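2022-05-19

Progress report, school clothing exchange, spring period
To: Granell Fund, small grants
From: Sem De Haan, Cendenlow Family Center

Sorry this is coming in close to the deadline. Numbers first, then the longer notes you asked for under each goal. Receipts are in the separate folder, same naming as last time.

## Where we are

- Families registered: 245
- Items handed out this period: 284
- Schools taking part: 13
- Schools still to sign: 2

Target for registered families was set for the end of the grant, so we're ahead on that one. Behind on items. More on why below.

## Goal 1 — get the exchange open on regular hours

Done, mostly. Open two afternoons a week plus one Saturday morning a month. The Saturday is by far the busiest. Parents who work shifts had told us this in the winter survey and they were right. We'd like to move one of the weekday afternoons to a second Saturday from the fall, but that changes the building cost, so please see the budget note.

Sign-in is still on paper. We tried the tablet form for three weeks and went back. Line got too long, and the form asked for a zip code twice. Segers (the people who set up the form) say they can fix it, quote pending. Paper works fine for now, it just means typing everything up afterward and that's where most of my admin hours went in the spring.

One thing we changed without asking: the proof of address step is gone. Families were leaving at that point and not coming back. We now ask for the child's school and grade, nothing else. If this is a problem for your reporting please tell me soon so I can work out something else before June.

## Goal 2 — stock

This is the hard part. Donations come in at the wrong time of year. People clear closets in summer, kids need things in late August and again in January when they've outgrown everything. So in March we had bins of tiny sizes and almost nothing for middle school. Pants are worst. Boys' pants in the larger sizes go the same day they come in.

What we did:

Asked the schools to put a collection box by the front office the week before spring break. Eight of them did. Two of the boxes came back full, the rest were so-so, one had mostly lost and found stuff in it (mittens, a lunch bag, single shoes). Still worth doing again but the note home needs to say what we want.

Bought plain pants and skirts from Curnano with part of the stock line. Price was good, delivery was late twice. The second order was missing a carton and they credited us after a lot of emails. I'd use them again for basics if there's time to spare, not for anything we need by a date.

Sorting rules are tighter now. Stains, broken zippers and missing buttons used to go in a "maybe" bin and the maybe bin just grew. Now it's either on the rack the same week or out to textile recycling. Small repairs only if somebody is at the sewing table that day.

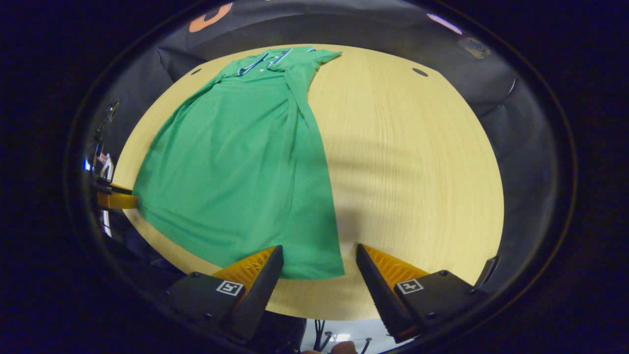
Sizing labels are another headache. Every maker runs different, and half the tags are washed blank. We started measuring chest and length and writing our own size on a sticker. Slow at first, now it's quick. Parents say they trust the stickers more than the tags. Returns for wrong size have dropped a lot, though I don't have a proper before figure so I won't claim a percentage.

Winter coats: not in this grant but people ask constantly. Storing a few racks in the back hallway until the fall. Fire exit is clear, we checked with the building manager.

## Goal 3 — reach families who don't come to the center

Mixed. The flyer went out in four languages through the school newsletters. Good response from the elementary schools, close to nothing from the two middle schools. Kids that age don't hand over flyers. The counselors suggested we skip the flyer and let them hand out a card directly, which we started in April. Early, but a handful of new families have come in with the card already.

The pop-up table at the Cendenlow spring fair was OK. Rained until noon. We talked to plenty of people, gave out cards, very little actual clothing moved because we couldn't bring enough racks in one car. If we do it again we need a van or we should just bring the cards and be done with it.

Home drop-off for families without a car: not started. I know this was in the plan. The insurance question took much longer than I thought, and I only got the answer last week. Answer is yes, with a small added premium. Plan is to start with one school, one evening a week, and see.

## Budget

Spent so far is in line with the plan overall but not line by line.

| Line | Status |
|---|---|
| Rent and utilities | on plan |
| Staff hours | slightly over, data entry |
| Stock | under, Curnano credit not used yet |
| Printing | over, fourth language added |
| Transport | not touched |

I'd like to move part of transport into stock before the back to school rush — enough for one good order of larger pants, in time this time. The rest stays where it is for the drop-off trial. Please confirm by email, doesn't need to be formal.

The second Saturday would add building hours. Could be covered by dropping one weekday as above, but the rate is higher on weekends. I'll send the exact difference when the office gives me the new rate sheet, they've promised it twice now.

## Problems / things to flag

Washer was out for nine days in April. Fixed under warranty. We sent loads to the laundromat and paid from petty cash, slips are in the folder.

Lost our regular Thursday helper to a full-time job. Good for her. That afternoon is thin and I've been covering it myself, which is partly why this report is late-ish.

The two remaining schools haven't said no. One has a new principal and wants to wait, the other wants a written agreement and teh district template doesn't fit us. Drafting our own version, will send a copy.

## Next

- counselor cards to all schools, not only the middle schools
- drop-off trial, first school
- summer collection, with a better note home and a list of sizes
- order for August placed by end of June
- decision on Saturday hours
- Segers quote, yes or no

Site visit: any afternoon we're open is fine, Saturday is better if you want to see it properly busy. Parking is behind the building, use the side door, the front one sticks.

Sem De Haan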